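Arranging artificial flowers in a short desk cup
Home & Office Help > Decor

Themba Kekana
I have artificial stems, cream and pale pink, for a shared table in our Vistville office. The cup is too light and tips when I load it. How short should I cut the stems? 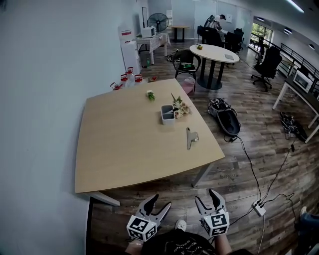 The stems have a wire core. I would prefer to cut them once.

Geddes
Bend before you cut. Fold the bottom 2 inches of each stem back on itself. If you still need to cut, use side cutters, as scissors will not go through the wire.

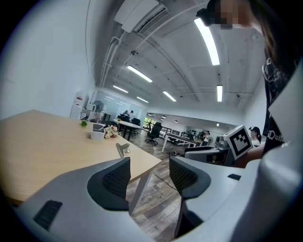

Weight matters more than stem length. Put clean gravel in the base and push the stems into it. On a light wooden table like yours, with pink and white flowers, I would use pale gravel – dark stone shows through the gaps. Start with 4 stems and add the rest one at a time.

kakberg18
just use tape

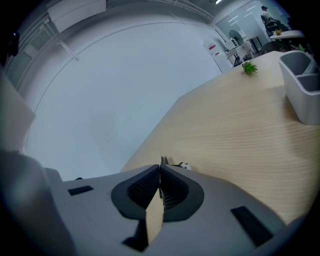
Tape across the top in a grid, stems through the holes. Held fine on mine. Gravel is ok too but it's a pain to dust.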